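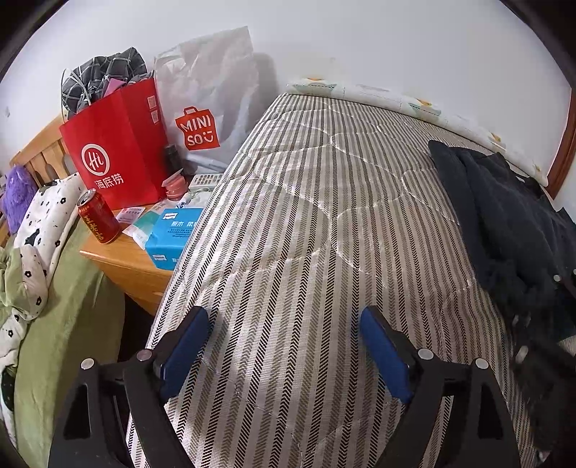 I have more plaster feet in my house than shoes. When you spend enough weekends walking muddy logging roads looking for something large and hairy, you come home with casts, and then the casts have to live somewhere. Kusum Vishwakarma asked me after our last walk up at Wernatdale how I clean mine up, and my answer got so long that I figured I'd put it all on one page.

## Mixing

I mix two parts plaster to one part water by volume, and I always add the plaster to the water. Sprinkle it in, let it sink for a minute, then stir slowly with a paint stick. If you whip it like cake batter you'll get bubbles, and bubbles love to land right where the toes are!

Old plaster is a heartbreaker. If the bag has lumps in it, don't try to sift them out and carry on. I did that once with a bag that had been in the garage since who knows when, and I ended up with a sort of cottage cheese that never set. Now I write the date on every bag with a marker the day I open it, and I keep the bag inside a lidded bucket.

## Getting the dirt off

Leave it alone. I know you want to see the toes. Everybody wants to see the toes. But a cast that feels hard in the woods is still soft enough to scratch with a fingernail, and if you scrub it that night you'll scrub off the very detail you went out for. I set mine on an old oven rack with the dirt still on, somewhere airy, for 96 hours. Bigger ones get a full week.

After that:

- Knock off the loose stuff with your fingers over newspaper.
- Use a dry, soft paintbrush next. I like a one-inch one that's past its painting days.
- For packed clay, dampen a soft toothbrush and dab. Don't scrub.
- Pick out roots and pine needles with a wooden toothpick. Metal picks leave lines, and Leire Mateos will spot them from across the room and ask you about your "dermal ridges."

Take a photo before you start and another when you finish. And don't rinse any of it down the kitchen sink! Plaster sets up in pipes just fine underwater. I wash my brushes in a bucket, let the gunk settle overnight, pour the clear water out on the gravel, and scrape the rest into the trash.

## Fixing a broken one

My big left foot from 2000 snapped clean across the arch when I was moving house, and I just about cried. White wood glue fixed it. Brush both broken faces with glue thinned with a little water, let that soak in, then put on full-strength glue and press the halves together. I bed the whole thing in a dishpan of dry sand so it holds its own shape while it dries – clamps are asking for trouble.

Fill the chips from the bottom side only. I never fill anything on the print side, even if it's ugly. A gap is a gap, and somebody may want to measure it someday.

## Labels

Scratch the date and place into the back while the plaster's still soft, with a nail or a twig. Then write it again in pencil once it's dry. Paper tags fall off and ink can bleed. I number mine too, and the number goes in a notebook with the weather, the soil, and who was there. Llewellyn, our club, has casts on its shelf marked only "creek," and there are a lot of creeks.

## Storing

Stand them on edge like records, with a folded towel between each pair, or lay them flat in a single layer. Never stack them. Skip the plastic bags, too, as any leftover damp stays put and you'll get mildew freckles. Old pillowcases are great (thrift stores practically give them away).

Keep them off a basement floor. Mine are on the second shelf up in the hall closet, next to the vacuum, and the heaviest ones go at the back so I don't catch one with the hose.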